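My aunt Benedetta has never thrown away a thing that might still work, and I used to tease her for it. Then my kettle died in April and I couldn't find anyone in town who'd so much as look at it — so off I went to Goletti, two valleys over, where there's still a proper mending street!

Adelmo Pagano does shoes at the top end (he resoled my walking boots for 40 euros and told me off about the laces). Next door is Sartori, all zips and linings, and then Primo Marino, who'll take on radios, lamps, old computers and, thank heavens, kettles. Mine needed a new switch. I'd been ready to spend 100 on a replacement.

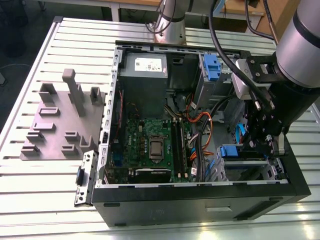
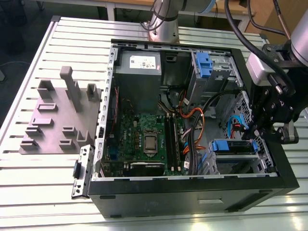

What I loved most was the waiting. You sit on the bench outside with your ticket, somebody's grandmother asks what you've brought, and before long you've heard the life story of a toaster. I came home with a working kettle, a jar of plum jam and a list of everything else in my house that rattles. The boots are going back in autumn, and I've bought better laces.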